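Tea bags on a tray or in a jar for a small breakfast room?
Forum: Small Guesthouses and Cafes > Breakfast and Drinks

sisier_rooms
Posted Wednesday, 7:12 am

Hello all. We have a small guesthouse and we serve breakfast in one room. Until now I keep the tea bags in a big glass jar with a lid. It looks nice when it is full, but the guests put the whole hand inside, the strings make knots, and one person pulls out five bags to get one. Then they put four back.

I am thinking to stand the bags in rows on a flat tray. Is somebody doing this? Does it stay tidy for a whole morning, or do I only make new work for myself? I buy the plain paper bags with string, in boxes of 300, without envelopes.

darner_tea
Posted Wednesday, 7:40 am

We did the jar for two years and I don't miss it. Rows are better. The bags must stand close together, because if there is space they fall like dominoes. Pack them tight, and when the guests have taken a good part, push the rest together again.

oldkettle
Posted Wednesday, 8:05 am

I disagree a little. Bags without envelopes on an open tray take the smell of everything in the room. If you fry bacon near them, you will drink bacon. A jar at least has a lid. I would keep the jar and buy wrapped bags.

sisier_rooms
Posted Wednesday, 8:21 am

No bacon here, only bread, cheese and eggs. But I understand. Wrapped bags are much more expensive from my supplier, and I don't like all the small papers on the tables after.

Nzioka
Posted Wednesday, 9:30 am

oldkettle has a point about the smell, but it depends how long the tea stays outside. If you put out only what you need for one breakfast, it is not a problem. I put the tray out before the first guest and what is left goes in a tin with a lid at ten o'clock. The tin is the important part, not the tray.

My question is more about hygiene. With a tray the guests still touch the bags next to the one they take. In some places the inspector will not like it. Ask first.

darner_tea
Posted Wednesday, 9:48 am

They touch less than in a jar! If the tag is easy to catch, people take the tag and pull. In the jar they must dig. But yes, ask the inspector, the rules are different everywhere.

hallway_lamp
Posted Wednesday, 11:15 am

What about a wooden box with small rooms inside? We bought one from Nedel and it works well for six kinds of tea. For only one kind it is maybe too much. Also it is hard to clean in the corners, tea dust stays there.

oldkettle
Posted Wednesday, 11:32 am

The box with a lid I can accept. The open tray, still no. I have seen too many trays at noon with wet spoons lying in the tea.

sisier_rooms
Posted Wednesday, 12:10 pm

Ha, the wet spoons, I know them. I will put a plate for spoons on the other side of the table. Can I ask, darner_tea, do you fill the tray completely? And which direction do the strings go? Mine go everywhere when I try it.

darner_tea
Posted Wednesday, 2:26 pm

Strings are the part where you need patience. Start with clean hands and a dry tray. Take the bags from the box in small groups and don't shake them. Make the first row straight, then put the second against it, and so on. I use one hand as a wall on the outside and the other hand for the strings. A tray with a small edge is good, but without an edge it works also. I would not fill it completely. In my place the sugar goes in the free part - honey too in winter - so the guests find all in one place. Dark trays show the paper dust, so wipe it before you start.

Nzioka
Posted Wednesday, 3:04 pm

For the strings I do almost the same as darner_tea. I let them all hang to the front, to the side where the guest is standing, and I sort them last, when the rows are already tight. If you sort them first, you will do it again after each row. My tray takes four rows and has free space on the right, with the strings hanging over the near rim. One hand pinches the strings and tags at the front, and the other presses on the side of the last row to bring it in line. 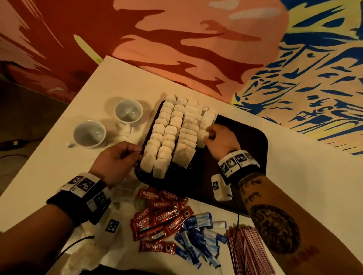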